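Les règles d'abord, la vitesse ensuite : entretien avec Verena Mösli

28 décembre 2022

Quand on lui demande combien de pages compte son guide interne, Verena Mösli lève les yeux au ciel. « Vingt-sept, et c'est trop. Je voudrais arriver à six. » Chez Drindus, elle rédige les règles de bonne pratique pour les robots humanoïdes qui travaillent devant des rayons de magasin. Elle a commencé ce travail en juin, après des années passées sur des machines fixes, derrière des grilles.

« Avec une machine fixe, la grille fait la moitié de la sécurité », explique-t-elle. « Un humanoïde se tient dans le même espace que le client. Il faut donc écrire ce qu'on attend de lui à chaque geste, et aussi ce qu'on attend de la personne à côté. »

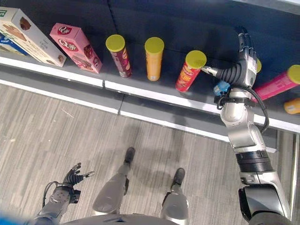 Sa première règle concerne l'approche du produit. La main doit venir lentement, et l'autre bras reste bas. « Si les deux bras montent en même temps, l'opérateur doit surveiller deux choses. Je préfère qu'il en surveille une seule, et bien. » Elle tient aussi à la distance entre les articles : le guide demande cinq centimètres – ses collègues de Zastthorpe trouvent cela exagéré. « Nous avons discuté longtemps. J'ai gardé le chiffre. »

La deuxième règle parle de l'arrêt. À chaque essai, deux personnes sont présentes, et chacune a le droit d'arrêter sans donner d'explication. 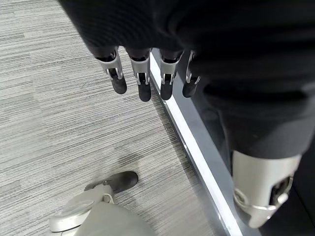
« On pense toujours aux mains, mais les pieds, on les oublie », poursuit-elle. « Quand le robot se penche, où est son pied par rapport au bord du meuble ? Cela doit être vérifié avant le mouvement, et noté dans la fiche. » Cette fiche, le modèle Javix, remplace les anciens cahiers. Elle n'est pas encore parfaite : la case pour l'état du sol est trop petite, dit-elle, et on y écrit n'importe quoi.

Reste la question des câbles, sur laquelle elle devient plus sévère. 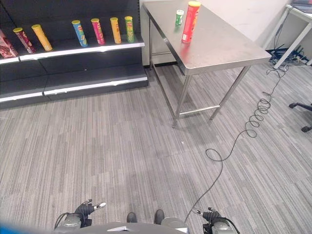

Un rayon de tubes de chips, la table en acier et le câble noir spiralé sur la moquette.

« Un câble au sol, il faut savoir qui en est responsable. Son nom est dans la fiche. » La prochaine version du guide sera relue par l'équipe de Marti, qui a demandé un chapitre sur la formation des nouveaux. Verena Mösli l'a déjà commencé, à contrecœur : il fait quatre pages.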